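Handout 3: House rules for recording demonstrations
Intro to Robot Learning, Gimilmont evening course
Notes by Nerea Barrios

Hi all! A few of you asked me to type up what I rattled through at the end of last session, so I've tried to get it down in the order I said it (more or less). Fletcher Hinds went over the math of imitation learning already and I'm not touching that. My part is the boring stuff that decides whether your data is any good.

Start with the task sentence. Before you pick anything up, write one line saying what the task is and where it ends. "Put the sock in the basket" is fine. "Tidy the desk" is a whole afternoon and no two people will do it the same way. Ruby-Lee Lowther and I once labeled the same batch separately and we disagreed all over the place about when "tidy" was finished. Short verbs, one object, one end point.

Next, check your fingers. By that I mean the gripper's fingers! Open them all the way and close them all the way before every batch, and look at the pads. Lint is the big one with cloth. If the pads have fluff on them, wipe them and write it in the log.

Then there's clutter. My rule is to leave the place looking lived in, but move anything that breaks, spills or belongs to someone who hasn't said yes. Names on envelopes, family photos, screens with email open: out of view before you record. Books and toys can stay. A patterned tablecloth can stay too, and I'd keep it, because a model that has only ever met plain gray tables gets very confused in a real bedroom.

Soft things need their own paragraph. Come in slowly, pinch a bit of cloth you can see, lift straight up, and pause before you travel. Don't rake at it. If you miss, open fully and try again from above, and keep the miss in the recording with a "retry" tag. Please don't delete misses, I want them. 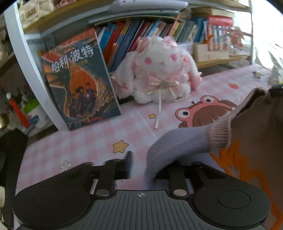 How many demonstrations do I need before I can train something?
For the class project, 80 clean ones of a single task is the minimum I'll accept, and retries count toward it as long as they're tagged.

Where was I? Speed. Move like you're handing a cup of coffee to somebody. Fast wrist flicks blur the view, and then the tracking gets lost and we throw the whole take out. Cameron Cartwright went back through the 3,241 takes in our Carton set this May, and the fast ones were the ones he kept grumbling about.

File names: task, room, your initials, take number, in that order, lowercase, no spaces. I know, I know. But Trudy Doolan has to merge all of this, and she's asked very nicely.

Take a break after 13 takes. Your arm gets tired before you notice, and tired takes drift low and sloppy. Swap with your partner, shake your hands out, have some water.

Bring your log sheets on Jul 17, 2026, filled in by hand is fine. We'll go over the labeling rules for folded cloth then, and if you borrowed a charger please bring that back too.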